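Pourquoi peut-on voir à travers le verre ?

Prends un verre dans la cuisine et regarde ta main derrière lui. Tu vois tes doigts, un peu tordus peut-être, mais tu les vois. Maintenant fais la même chose avec une assiette en porcelaine. Plus rien ! Pourtant les deux sont durs, lisses et froids quand on les touche. Alors, quelle est la différence ?

Pour voir un objet, nos yeux ont besoin de lumière. La lumière part de la lampe ou du soleil, elle touche l'objet, puis elle rebondit vers nous. Quand elle touche l'assiette, elle ne peut pas la traverser. Une partie rebondit dans toutes les directions, et c'est pour cela que nous voyons une assiette blanche. On dit que l'assiette est opaque.

Avec un objet transparent, la plus grande partie de la lumière entre d'un côté et sort de l'autre. Elle continue son chemin jusqu'à la table, et ensuite elle revient vers nos yeux. Nous voyons donc la table à travers l'objet.
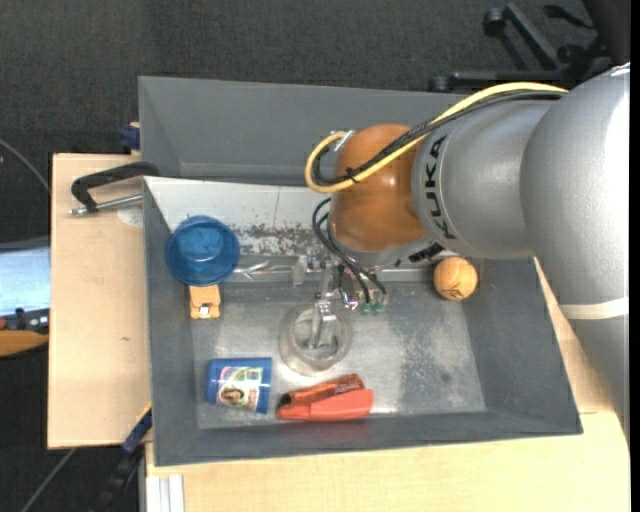 Mais si toute la lumière passait, un bol transparent serait invisible, et on se cognerait dedans tous les matins. Heureusement, un petit peu de lumière rebondit quand même sur la surface. Cela fait des reflets clairs, surtout sur le bord, là où la matière est courbée et souvent plus épaisse. Notre cerveau utilise ces reflets pour deviner la forme du bol.

Il y a une autre chose qui nous aide. Quand la lumière entre dans le verre, elle change un peu de direction. Ce phénomène s'appelle la réfraction. C'est à cause d'elle qu'une cuillère semble cassée dans un verre d'eau.

De quoi est fait le verre ? Surtout de sable. On le mélange avec d'autres poudres et on le chauffe à plus de 1000 degrés, dans un four très puissant. Le mélange devient alors une pâte orange et molle, que l'on peut souffler ou verser dans un moule. Ensuite il faut la refroidir lentement, sinon elle se casse. Attention, un bol transparent n'est pas toujours en verre : il existe aussi des plastiques transparents, qui sont plus légers.

Une expérience à faire à la maison

Il te faut un bol transparent, de l'eau et une feuille de papier. Écris ton prénom sur la feuille et pose le bol dessus. Regarde d'abord par le haut, puis par le côté. Verse ensuite de l'eau jusqu'à 3 centimètres environ et regarde encore. Les lettres ont-elles changé de place ? Tourne autour du bol et dessine ce que tu vois.

Texte : Tomos Price, pour Wondico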